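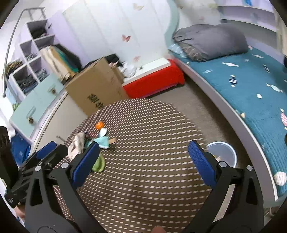 A bare patch of rug.

Purnholm's rug library passes 1,157 loans in its first season

PURNHOLM, July 23, 2019 — The town's rug library has now lent out 1,157 rugs since it opened in April, and the shelves in the old post office on Ciobanu Street are looking wonderfully thin.

The idea is as simple as it sounds. Anyone with a Purnholm library card can walk in, pick a rug, roll it up and take it home for up to 3 months. Loans are free. A cleaning fee of $3 is charged when the rug comes back, and that goes straight to Lullari, the family laundry next door, which washes and dries every returned rug before it goes out again.

The collection started with 44 rugs, most of them left over when the Femholm Hotel closed its doors. Word got around fast! People began dropping off runners, braided ovals, shag rugs from the seventies and one enormous green thing that takes two people to carry and has been on loan almost without a break. A rug with a map of the county woven into it has the longest waiting list, and the current borrower has already renewed once.

Renters have been the biggest group of borrowers so far. Many of the apartments near the river have hard floors throughout, and leases there often ask tenants to cover most of the bedroom floor to keep noise down. Buying enough rug to do that can eat up a good part of a paycheck, especially for someone who plans to move again in a year. Parents of crawling babies come next, followed by students who want a bit of color on the floor before their families visit.

Schools have joined in, too. The Purnholm elementary school has borrowed six large rugs for its reading corners and swaps them each term, with the children voting on the next set. Stripes won the last round by a mile.

The library has learned a few things along the way. Rugs are now stored rolled, pile side in, after some of the folded ones came out with creases that took weeks to relax. Every loan comes with a non-slip pad cut to size, and borrowers are asked to vacuum slowly, in the direction of the pile, and to blot spills with a plain white cloth instead of scrubbing. Wool rugs should stay out of damp basements.

The town council voted this month to put $3,978 toward the next stage, which will pay for taller racks, a second rolling table and a small mending bench. The bench should be a treat. Monthly evening classes will cover fixing frayed edges, sewing on new fringe and patching moth holes, and the first one is already full.

Femholm, across the river, is looking at starting a branch of its own in the basement of its community hall — once the damp has been dealt with.

The rug library is open every afternoon from 2 to 6. Donations are welcome at the side door, clean and rolled if possible.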